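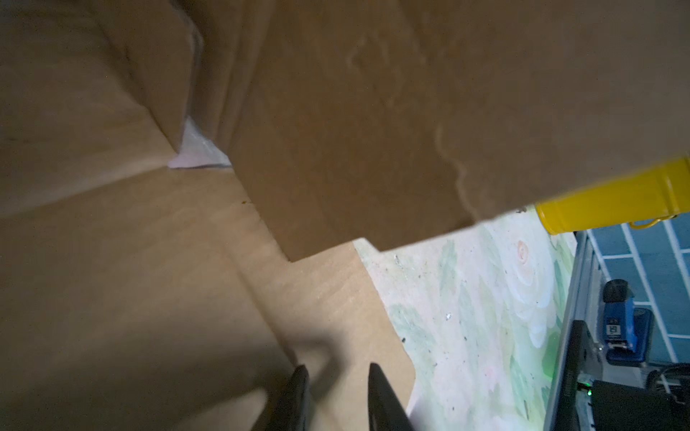 Flattening and re-using boxes with the notched flaps, what's your method?

cosimo_b
Hi all, long time reader, I mostly hang around in the paper and packing section. I sell secondhand cookware out of my dining room (small stuff, pie tins, the odd Dutch oven when my back allows) and since the fall I've been trying to get by on boxes other people send me. I hate paying for cardboard when there's a mountain of it in the hallway!

My trouble is with the ones that fold up out of a single sheet, with the stepped cutouts along the edges where the flaps are supposed to nest. I can open them up and get them flat. Getting them back together so they close square is another matter. The flap that was dark and stiff in the first place wants to spring open, the lighter panel creases where it never creased before, and by the third box I'm using so much tape that I might as well have bought new.

So what do you all do? Refold along the old lines? Turn it inside out? Give up and use them for the garden? I've got 33 of them stacked behind the couch and my wife has started to ask questions.

Cosimo Bassi

dwragg
Inside out, every time. The clean side ends up facing the world, no old labels to cover, and the creases work for you if you bend them all the way back before you start. Do each one over the edge of a table, slowly, and run the back of a spoon down it. I've shipped jam jars like that for years.

The notches are the only annoying part. Turned inside out they end up mirrored, and on some boxes the tuck flap doesn't find its slot anymore. On those I cut the tuck off and tape. Two strips, done.

Packrat_Jo
I'm going to disagree with Derek (again, sorry Derek). A crease that's been bent both ways is a weak crease. The fibers go soft, and the corner is the first thing to crush when something heavy gets stacked on it. Jam jars maybe, but Cosimo is mailing Dutch ovens. I would not put cast iron in a box that's been reversed.

Fold it back the way the factory meant it. If there's an old label, put a sheet of brown paper over it. It takes a minute.

dwragg
Never had one crush, Jo. Not one.

Packrat_Jo
That you've heard of!

didier_j
Before anybody refolds anything, check what's stuck in the folds. I see a little bit of white tucked down in the crease on yours, between the light panel and the dark flap. Whatever it is, get it out first. I had a run of boxes that wouldn't close flat and drove me crazy for a whole evening, and it was a scrap of packing film folded over in the hinge on every single one. Tiny thing. It holds the flap up just enough that your tape pulls at an angle and then the whole lid goes crooked.

Also, love the roses. My grandmother had a kitchen full of them.

cosimo_b
Ha, well spotted Didier, I never thought to look in the hinge. Just went and checked four from the pile and two of them had junk in there. Crumbs of foam in one, and a strip of somebody's tape backing in the other.

The roses stay on the table whatever I'm doing, house rule. I put an old sheet over when I cut.

josphat.mussa
I do this for a living, more or less (I run the packing bench for a small outfit that sends out clock parts), so a few things from that side.

The stepped edge isn't decoration. On a lot of one-piece boxes those steps are there so that two flaps can sit in the same plane when they close, one filling the space the other leaves. If you fold them in the wrong order they ride on top of each other and you get that springy lid. So when you open one up, go slow and notice which flap came out last. That's the one that goes in last. I write a pencil number on each flap as it comes open. Looks silly, saves so much swearing.

If the order's already lost, lay the sheet flat and close it dry, no tape, all the ways it'll go. There are usually only two that look like anything. One of them will sit down by itself and the other needs a hand on it. You want the one that sits down by itself.

As for turned or not turned, I'm with Jo for anything heavy and with Derek for anything light. We draw the line at 700 grams.

Packrat_Jo
THANK you.

dwragg
"With Derek for anything light." I'll take it.

obinna_a
Can I ask a dumb one? What about new crease lines, the ones that aren't from the factory? Mine get those from being squashed in the car. Long diagonal ones right across the big panel. I've been throwing those sheets out.

josphat.mussa
Not dumb. A diagonal across a side wall, I'd retire it, the wall will buckle right there. A diagonal across the bottom or the lid doesn't bother me much if you lay a second piece inside it with the flutes running the other way. Cut the pad from one of your bad boxes. Your bad boxes are your padding!

obinna_a
Oh that's good. I've got a whole trash can of padding then.

cosimo_b
Same here. I've been buying bubble wrap like an idiot.

Hilde in the attic
Jumping in from the crafts side of the forum — please don't toss the dark ones! The dark brown sheets with a matte face are lovely for drawer dividers, and the scuffs don't matter once they're in a drawer. I cut mine to the height of the drawer less a finger, score halfway and slot them together. The stepped edges are half the job done already if you line them up.

I used a Pinum craft knife until the handle cracked, and now I have a Holroyd one that's heavier and goes through double wall without me having to lean on it. New blade every evening. A dull blade tears the top layer and you get fuzz.

didier_j
Every evening? I change mine when I bleed.

Hilde in the attic
Didier. No.

dwragg
Tape question while we're here. I've been on the Verkano paper tape, the kind you wet, and it's great on fresh board and hopeless on anything dusty. Wipe the board first, with a dry rag, then again. Cosimo, if your boxes have been behind the couch all winter they'll need it.

cosimo_b
Behind the couch since before February, yes, and there's dog hair. I've been using the plastic stuff from Avel because it was on the shelf. It holds, but then the next person can't recycle the thing without peeling it all off. I should probably switch.

Packrat_Jo
Wet tape is worth it. Get a sponge in a dish, you don't need the dispenser. Press it down with the side of your fist and leave it alone for a bit before you pick the box up. People always pick the box up.

Cosimo, how heavy is the heaviest thing you send? I'd want to know that before telling you to keep all 33.

cosimo_b
Heaviest is a lidded pot, I need two hands and a good mood. But most of it is tins and small skillets. I went through the pile after lunch doing what Josphat said, closing each one dry. 13 of them are out. Most of those had a crease through a side wall, and one was chewed on a corner (see above re: dog). The rest closed flat, or flat enough, once I had the order right. I had been tucking the dark flap first all this time. It goes in last! The whole lid just dropped.

I did try one Derek's way too, with the spoon, and it looks really sharp with the clean side out. I'll use that for the pie tins.

dwragg
There he is.

Packrat_Jo
Pie tins are fine. I have no quarrel with pie tins.

obinna_a
What are you doing with the 13?

cosimo_b
Cutting them down for pads tonight. Hilde, I set two dark ones aside for the cutlery drawer, so expect questions about the slots. Do you cut the slot the same width as the board, or a hair under?

Hilde in the attic
A hair under for single wall, so it grips. Same width for double, or it'll bow on you. And measure your drawer at the back as well as the front, mine is wider at the back and I had to redo three.

josphat.mussa
One more on pads. Cut them a touch small and don't force them. A pad that's jammed in pushes the walls out, and then you're back to a lid that won't sit.

cosimo_b
Noted. I'm going to get the old sheet out and sharpen up. Will report back on the drawer.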